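Salumano Cable and Cell Practice Kit, reviewed after one season

Posted in June by Rochelle Tapsell
Filed under: Shop tools, Safety

The Salumano kit is a ring binder, a set of laminated checklists, a box of tags and ties, and a small torque screwdriver with hex bits. It is sold to people who run small two-arm work cells and have no safety engineer down the hall. We bought one for the shop at Braswood and have used it for a full season on 2 cells. I paid for it out of our own budget and have no connection with the seller.

What you get

The binder is 23 sheets long, printed on both sides. Each sheet covers one job: dressing a cable, tightening a gripper, marking a reach limit, clearing a cell before power-up, and so on. The front of the sheet has the steps. The back tells you how often to do it and who should sign. There is a box of 200 ties, black and white mixed, and a pad of tags.

The writing is good. Steps are short and they start with a verb. Raelene Hapeta had never done a pre-start check before this spring and she got through the sheet on her first try with one question, about what "home" meant on a cell with two arms. The binder uses the word in two ways and should fix that.

The kit is not a substitute for the standards that apply to your machines or for the manual that came with your arm. The first page says so, and I was glad to see it. Where the manual gives a tightening value, use that one. The binder leaves a blank box for it on every sheet that involves a screw.

The screwdriver

Fine for the money. It clicks clearly and the handle is comfortable. The bits are a little soft, and Declan Kerslake rounded one off in the second week on a seized screw, so we now keep a set of Bangash bits in the drawer and use those. The case does not hold the spare bits, so they live in a jar. 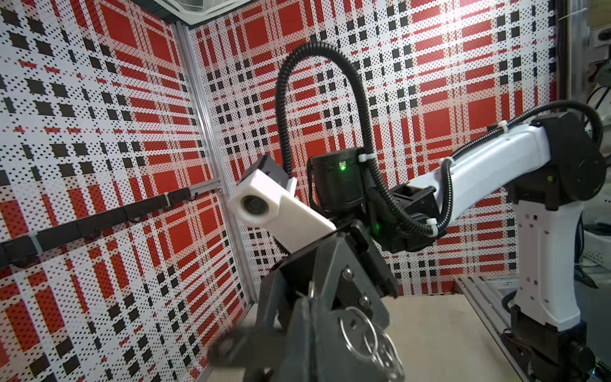
Cable dressing takes up more of the binder than anything else, and it is the part I would pay for again. Sheet 7 asks you to look at three things on every arm: where the conduit is tied, how much slack is left at each joint, and whether the loop can reach anything it could snag. Tie at the wrist, tie again where the conduit meets the upper arm, tie again along the forearm, and let the rest stand free in an arch so the wrist can turn. White ties on black corrugated conduit are easy to check from outside the cell, and I now use the black ones only on the bench. A tall loop like the one over the wrist passes the slack check easily, but the sheet makes you write down what it might catch on, and a rail with hooks on the wall goes on that list even if it seems far off. You are meant to run the arm through its full range at low speed and watch the loop the whole way. We had been skipping that. Clem Whitcombe now does it after any change to a program, with the second person at the stop button as the sheet requires.

Loose parts

Sheet 9 covers small metal parts such as rings, clips and washers. The rule is that anything the gripper handles gets counted in and counted out, and no one reaches for a dropped part until the arms are stopped and locked out. It is a sensible rule and the sheet is half a page. I would have liked more on what to do when a part goes missing inside a joint cover.

Indicator lights

The weakest section. It tells you to note the color of each light before entering, and it gives a general table of what green, amber and red tend to mean. Makers do not agree on this. A green light on a joint may mean that the drive is powered and ready, and a new person could read the table and decide that green means safe to reach in. We crossed the table out and taped in the page from our own manual. Vaughan Tapsell wrote to the seller about it and got a polite answer saying the next printing will change.

Tags and sign-off

The tags are sturdy and take pen well. The sign-off sheet has columns for name, time and what was found, and there is enough room to write a real sentence. After 800 hours of running we had a pile of filled sheets that was useful when we were looking into a worn conduit on the older cell. The same tie had been noted as loose on four sheets. That was our fault for not reading them, and we have added a monthly read-through.

Compared with the Salent set

We tried the Salent cards before this. They are cheaper and fit in a pocket, but they say "check cables" and leave it there. If your crew already knows what to look for, the cards will do.

Would I buy it again

Yes, for a shop with new people. Replace the bits, cross out the light table, and fill in the blank boxes before you hand it to anyone. Refill tags are sold separately and ship slowly, so order them with the kit.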